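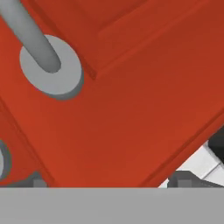 DOCUMENTATION / SAFE PRACTICE

# Ukenside: rules for simulated arm recordings

2018-09-19 | by Radka Nikolovski

Print this page | E-mail this page

This card is for everyone who adds episodes to the Ukenside set. Please read it before the first upload.

## Views

A close view, where the red link fills most of the picture, is accepted. Do not crop or recolor it. Gray parts such as the rod and the washer must keep the shading which the renderer gave them.

## Speed and contact

- Joint speed stays under the limit in the Prorus profile, also in simulation.
- Contact between two links is written in the log as a fault. Do not delete the episode.
- One upload has at most 300 episodes, and one episode has at most 1000 steps.

## Checking

Each upload is checked by a second person, who did not record it. At the Ibarra site this is Cameron Leckie. If the checker and the author do not agree, the episode goes to the folder `open` until the December review.

## Known problems

Episode 511 has a wrong time stamp. We keep it, but please do not use it for training.

We use cookies to remember your settings. Accept | Read more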